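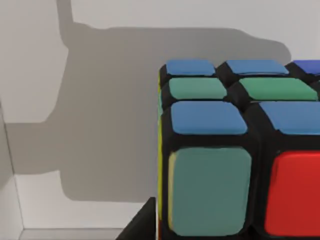
My brother-in-law says two puzzles a day will keep your memory sharp into your nineties, and that I'd be a fool not to sign up for Clurnia while the yearly price is still low. He has been saying this since July. He also said it about magnetic bracelets.

Clurnia is a brain training app, if you haven't run into it. You match tiles, rotate shapes, remember strings of numbers, and at the end it gives you a "mind age." Mine came out a good deal older than I am on the first try. A week later, on the free trial, it had dropped by 33 percent, which I find very hard to believe given that I spent the same week looking for my car in the Bostach parking garage.

So does any of this stuff do anything? I mean apps, crosswords, twisty cubes, sudoku, whatever. I'm retired, I forget names more than I used to, and I don't mind paying for something that works. I'd just like to hear from people who don't get a referral credit for telling me.

mudroom_door
Posted 9 January 2020

gray_heron_lane

You're right to side-eye the mind age. Think about when they measure it. The first test is on games you have never seen, with buttons you don't know, and the next one comes after a week of practice on those same games. Of course the number drops. I could give you a "shoelace age" the same way.

What I've read over the years (I'm a retired school nurse, no researcher) comes out pretty dull. People who practice a task get better at that task, and sometimes at ones a lot like it. Whether it carries over to names, keys and parked cars is where the ads get loud and the evidence gets thin. When you see a claim, look for who the players were compared against. If the other group sat around doing nothing, I don't put much weight on it. If they were doing something else fun and sociable, I'll keep reading.

Same goes for cubes and crosswords. I learned to solve a cube from a booklet and I can still do it, slowly. It has made me good at cubes. I lose my glasses as often as ever.

For names I do something low-tech — say the name back out loud, then write it in a little notebook when I get home. It helps some. For the garage, take a picture of the sign by the elevator.

One serious bit. If the forgetting is new, or getting worse, or other people are noticing it, please see your doctor before you spend anything. Hearing, sleep, thyroid, B12 and plain old medication side effects can all make a person foggy, and an app won't catch any of them.

pavby_pete_and_repeat

I did Clurnia for 2 years and my scores are through the roof. Definitely works. PM me for a code

loosethread

Through the roof at what, though? The code kind of answers the question.

I paid for it too. What bugged me was canceling. There are two screens asking if you "really want to let your mind go," and the renewal had already hit my card by then. If you do the trial, put the end date on your calendar the same day.

My mother goes to the card group at the Farquharson Center and pays for her own coffee. I can't prove it does a thing for her memory. She likes it, she walks there, and she doesn't get an email when she skips.

mudroom_door

Thanks, heron. Appointment made, trial canceled. Still haven't told my brother-in-law.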